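Brophy Puts One Robot Arm on the Sorting Bench, and Will Judge It in December

August 27, 2020 - Brophy, which cleans and repairs returned rental tool kits, has started a trial of robotic sorting at its Bukport workshop. The company wants to be plain about what the trial covers and what it doesn't. Readers who have seen other announcements of this kind will know why.

Every kit that comes back to Bukport is tipped into a metal bin and sorted by hand. Good tools go to the wash, consumables go back to stores, and trash goes out. It is dull work and it is hard on the wrists. Over the years the people who do it have been promised a conveyor, a vision table and a "smart bench," and none of these lasted long enough to be worth the training.

The new cell uses a single arm, with picking software from Hasska and installation by Tustomex. The software is meant to choose one item from a mixed bin, pick it up and put it in the right tote. The supplier's brochure speaks of a sorting floor that runs itself. Brophy has not bought that and does not expect to see it.

What the company has agreed to is smaller. The arm will work one bench on the day shift. It will be given 700 kits between now and December, and every item it drops, misses or puts in the wrong tote will be written down by the people working next to it. Those logs will be kept by the workshop and not by the supplier. If a person on the bench would have done the kit faster, the log will say so.

There are 32 people in the Bukport workshop, and eight of them work on sorting. No jobs will be cut during the trial, and this has been put in writing. Brophy is not going to claim that the arm will "free staff for more rewarding work," a phrase that tends to come before a smaller payroll. Two of the eight sorters will be trained to restart the cell and clear jams, and they will be paid at the higher grade from the first day of training. If the arm is taken out, they keep the grade.

There are open questions. Soft items are the main one. A glove or a rag never lies the same way twice, and the early results with cloth have been poor enough that sorters still pull most of it out themselves. That means the machine is, for now, giving people a new chore along with the old one. Hasska says an update will help. Brophy will wait for the update before repeating the claim.

Noise is another. Staff asked for readings at the bench before and after installation, and both sets will be posted in the break room. They also asked for a stop button within reach of every seat - a fair request that should have been in the first drawing, and it has now been added.
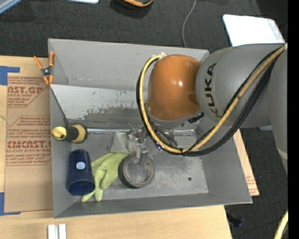

A report will be given to all workshop staff in December, before it goes to management, with the full logs attached. Until then Brophy has no orders for more arms and no plans to announce any.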